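Re-dressing the cables on the bin cell

30 April 2021

Share this post
2 comments

I spent most of today on the bin-picking cell at Zenden, mainly on the cables. The arm had been stopping partway through its deeper picks with a torque warning on the last axis. Hakim Kusuma had already changed the speed settings in February and it helped for a while, but the log showed 30 stops since Monday, so it was time to get the covers off and look properly.

What I checked first

The program was fine. I ran the arm by hand at low speed and watched the cables as the wrist turned. Near the end of its travel the yellow cable was pulling tight under the joint. Someone had shortened the loop there, probably to stop it snagging on the bin wall, and it no longer had enough slack to follow the tool down.

I cut the old ties, pulled more cable forward and let it make a wider curve round the wrist. The black bundle follows the same route down the arm and has a tie next to the KUKA lettering. I left the tie firm enough to hold the bundle, but it can still slide a little.

After that I put the usual mixed parts back in and sent the arm down over the left side of the bin, where most of the stops had been. 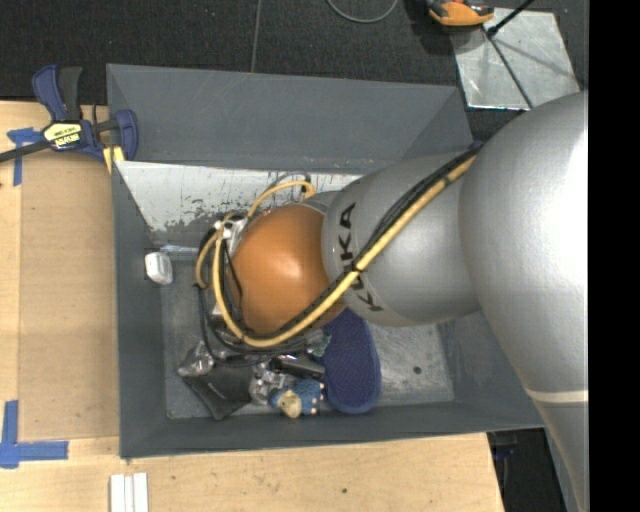 Clamping the bin

The bin is held to the table by a bar clamp at the upper left corner. I slackened it, pushed the bin back to its mark and did it up again. If the bin moves even slightly, the camera calibration is off and the picks land short. Check the clamp before you touch the calibration. Juwita Mandagi lost a morning to this once and so did I.

The coating on the inside of the far wall is badly worn. It doesn't affect the picking as far as I can tell, but flakes end up in with the parts, so I've asked Endang to price a liner.

Where it stands

I ran 193 picks after lunch with no torque warnings. The clear packaging is still the worst thing to pick, but that is a vision problem and a job for another day. I'll look at the ties again next week and trim the ends then.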